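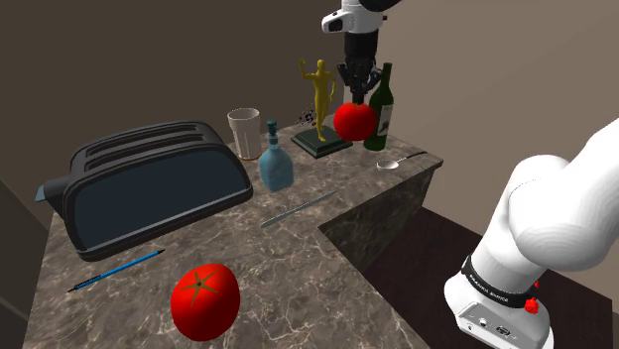 Encimera de mármol con una tostadora negra, un bolígrafo azul y un tomate rojo.

La parroquia luterana de Prundov estrenará en mayo un nuevo libro de oraciones para las celebraciones con enfermos. El volumen tiene 260 páginas y reúne los textos que hasta ahora se repartían en hojas sueltas.

La edición ha estado a cargo de la pastora Solveig Eklund y del organista Ravindra Joshi, autor de la selección de himnos. Incluye dos formularios completos – uno con eucaristía y otro sin ella – además de un apéndice con salmos, letanías y oraciones para la visita a domicilio. La unción con óleo figura como opcional en ambos.

El texto se ha compuesto en letra grande, a petición de los fieles de mayor edad. La imprenta Desteck ha preparado una tirada de 3000 ejemplares, de los que 100 se enviarán sin coste a la capellanía del hospital.

El libro se usará por primera vez un viernes, en el oficio de las siete de la tarde, que presidirá Eklund. Quienes deseen recibir la imposición de manos pueden avisar en la sacristía antes del comienzo. Los ejemplares quedarán después a la venta en el despacho parroquial.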